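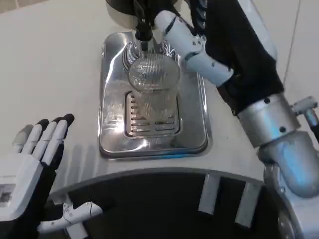
Figure 4. Serving position: glass on the drip tray grate, beneath the nozzle.

Section 9: Planning and Budgeting for a Grakby Serving Station

Read this section in full before an order is placed with Hister. Prices quoted before Sep 13, 2019 are no longer valid.

9.1 Preparing the order

1. Measure the countertop on which the station is to stand. Leave 60 cm of clear space on each side of the drip tray for arm movement.
2. Choose the hand set. The Kombo set has separate fingers and is required where glassware is to be handled. The Gralo gripper is cheaper but is supplied for paper cups only. 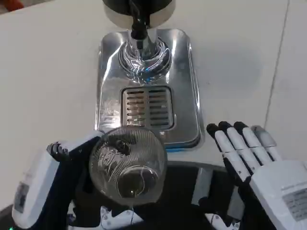 3. Decide which glasses will be used and buy them before the set-up visit. Plain and ribbed glasses need separate grip settings -- each additional setting is charged.
4. Enter the cost of spare fingertips under running costs. Allow for up to 10 per year.
5. Obtain a written quotation for the counter cut-out. This work is not part of the station price.

NOTE: Delivery takes nine weeks from receipt of a signed order. Orders intended for the July budget period should be raised in good time.

CAUTION: Do not order a tray with a raised grate. Glasses may tip when released.

CAUTION: Breakages during set-up are borne by the purchaser. Include a sum for replacement glassware.

9.2 Items not included

Plumbing, drainage, floor fixings and staff training are quoted separately -- see Section 10.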